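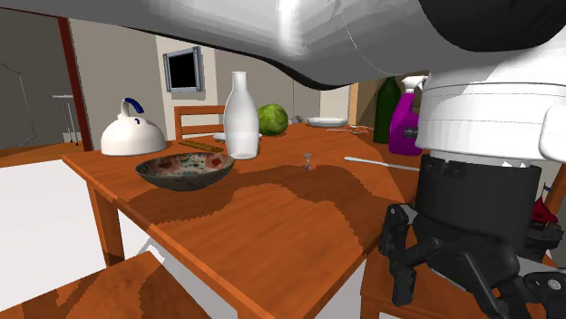
Figure 2. Table-clearing task in the simulator, robot at the right side of the table.

4.5 Running the Table-Clearing Task

Use this section to find out how much of the chore your Grako controller can do before you try it on a real table. Most set-ups finish only part of it.

1. Open Sindasell and load scene 302.
2. Wait until the arm stops moving, then check that the gripper hangs clear of the table edge.
3. Open the Items list. Set the kettle, bowl, plate and fork to Move. Set the watermelon to Skip.
4. Set the knife to Skip. See the caution below.
5. Set the time limit to 45 minutes and press Start.
6. When the run ends, save the log before you close the scene. Closing first erases it.

CAUTION: Do not copy knife settings from the simulator to a real arm. The simulated blade does not cut, and a grip that passes here can drop a real knife.

Note: Bottles with narrow necks should be picked up by the body. If the gripper keeps reaching for the neck, lower Grasp Height one step and run again.

Note: Flat items are still the weak point. In our 2,521 test runs, forks and plates caused most of the failed picks. A person clears this table faster, and we do not recommend the current release for unattended work in a home.

If a run stops with "No path," turn on Slow Approach and go back to step 2. For kettle handle settings, see 4.6.

Section revised by Uriel Salinas, May 2, 2020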